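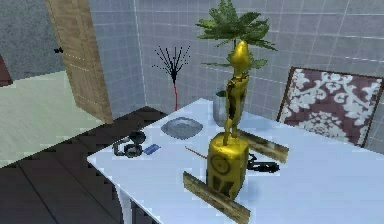 Features > Software > Interviews

The planner that says no

8/7/26 | 14 comments | 31 shares

Radwa Soliman would like it known that she did not set out to write a piece of software whose main output is refusal. She set out to write a motion planner. The refusing came in by degrees, and by the time anybody at Nasavis looked up, it was the part customers were asking for.

"We had a demo last July where the planner declined to move for the whole meeting," she says. "It was right, too. There was no safe way to get at the thing we'd asked for. But you try explaining that to people who've had a two-hour train ride."

The planner is called Grosov, a name Soliman attributes to her colleague Iolo Morgan and which Morgan attributes to a typo. It takes in a scene, a robot model and a goal, and hands back either a trajectory or a short paragraph about why there isn't one. The paragraph is the bit she wants to talk about. The trajectory, she points out, is what everyone else's planner does.

We speak in the company kitchen, where the only whiteboard with working markers has ended up. Morgan comes and goes. He looks after the simulator, and his view of planners is that they are a way of finding bugs in simulators.

I ask how they test it. Soliman sighs and turns her laptop around. The test suite is 2549 generated rooms, each put together by a script that Morgan wrote over a weekend and has been defending ever since. It picks a table, scatters objects over it from a free asset library, adds walls, and hands the result to the planner with an instruction.

"People see the rooms and ask what sort of house we think our customers live in," she says. There is one with a gold figurine planted on a white table between two weathered planks, with the walls tiled like a swimming pool and a damask chair pulled up as if somebody were expected for dinner. "They want to know when the robot will meet that. Never, I hope. But tall and thin on top of short and wide, with a plant hanging over its head, that's a horrible shape to reach around. I'd take ten of those over another bowl of fruit."

Morgan, passing through for milk, says the fruit bowls were perfectly good.

"The fruit bowls were convex," says Soliman, in the tone other people use for "the fruit bowls were on fire."

The convexity business goes back to the first version. Like a lot of planners, Grosov used to wrap every object in a simplified hull before checking for collisions, which is fast and mostly harmless. Wrap a hull around a statuette on a fat base, though, and you get something closer to a tent. The planner would look at the space beside the figure's legs, where a gripper might comfortably go, and report that it was full.

"So it was refusing for a bad reason," she says. "And it wouldn't tell you the reason. You got 'no solution found' and a return code. I spent two days on a scene once before I realized it believed a pair of headphones was a solid lump."

The fix was to split objects into pieces, and to do it only where it mattered. Grosov now plans against the crude hulls first. If that fails, it asks which hulls were to blame, breaks those ones into finer parts and tries again. Hazem El Khatib, who wrote most of that loop, calls it "arguing with the map." He joins us for a few minutes on a call from a train, and most of what he says is lost to a tunnel. What survives is that the default budget is 600 milliseconds, that he wanted 1000, and that he still thinks he should have got it.

"He'd spend it all on plants," Soliman says, after the line drops.

Plants turn out to be a sore point. Foliage can be split into pieces more or less forever, and the early refinement loop did exactly that, leaf by leaf, until the clock ran out. Now each object has a label saying how far it is worth arguing over. A leaf may be treated as a vague green region to be avoided. A black thing the size of a hand tool, lying half tucked between a base and a plank, gets the full treatment, on the grounds that somebody is bound to want it picked up.

Who decides the labels? There is a pause.

"I do," she says. "In a text file."

Is that good?

"It's a text file with comments."

The explanations took longer than the geometry. The first ones were written by Beathag Gourlay, who runs support and was tired of forwarding stack traces to people in warehouses. She had one rule, which was that the message should name the object in the way and suggest something a person could do about it. Soliman reads me a current one: "I can reach the tool, but lifting it would bring my wrist into the rear plank. Moving the plank back a little would probably be enough. I have not tried approaching from the chair side because you told me not to."

"That last sentence is Beathag," she says. "I'd left out the constraints the user set themselves. She said those were most of her tickets. Somebody draws a keep-out zone on their first day, forgets it exists, and six weeks later the robot's broken."

Their first outside customer, a packaging firm called Berrada, found 23 forgotten keep-out zones in its first month with the new messages. One covered the whole of the conveyor. The line had been running on a manual override, and everyone there had assumed this was how it worked.

I ask whether there's a risk in software that sounds so sure of itself. Soliman thinks there is, and that it's worse when the refusal is nicely written. A sampling planner that finds no path hasn't proved there isn't one; it has stopped looking. Grosov tries to keep the two apart. "I can't" is reserved for cases where it has an actual proof, usually that the goal is out of reach or inside something. Everything else comes out as "I didn't find a way in the time I had."

"Customers hate the second one," she says. "They say it sounds shifty. Miłosz in sales asked if we could make it say 'I can't' for both, and I said we could, if he'd like to be the one who's lying."

Miłosz Kaczorowski, reached later by email, says he remembers this conversation differently and would still like the shorter message.

Next on the list is Lulta, a companion tool that will let users edit the scene and see the explanation change as they drag things about. Soliman has a rough build running. She shifts the rear plank a few inches, the paragraph rewrites itself, and the plan goes through. She shifts it back and the refusal returns, word for word. She does this several more times than the interview strictly requires.

Morgan, rinsing a mug, asks whether she's found any bugs in the simulator.

"Your door handle's on the hinge side," she says, without looking up, of a different room altogether.

He says he'll look into it. It's in the text file, apparently.

14 comments | Share this (31) | More in Software

Contact | Corrections | Back to top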